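家事・店内作業の自動化検証 中間報告
7月　文責:Cusetti検証担当
シェア 6　コメント 2

助成元のDulliaへ、今期の状況を報告する。先に結論を書くと、機械に家事を任せられる段階にはまだない。Nomura棟での食器の片付けは80回試して、人の手を借りずに終えたのは60回だった。数字だけ見れば悪くないが、皿の種類も置き場所も固定した条件での話である。

棚の品出しはさらに厳しい。袋物は持ち上げる前に形が変わり、向きを揃えるところで止まる。指先の当て物を柔らかくすれば滑りは減るという見込みにも、まだ十分な裏付けがない。
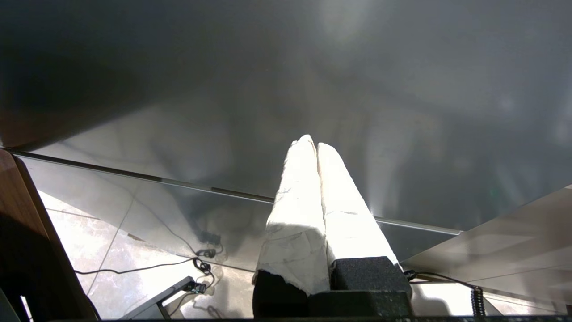
来期中に店舗で無人運用を始められるのか。
現状では難しく、品出しは人が横につく前提でしか計画を立てられない。

Grumdenの売り場を借りる案は保留にした。営業中の通路で止まった場合の復旧手順がなく、担当者が付きっきりになるなら、その人が並べたほうが早い。

来期は対象を食器と畳んだタオルに絞り、置き場所を毎回変えて試す。成功率は下がる見通しで、予算の増額はその結果が出るまで求めない。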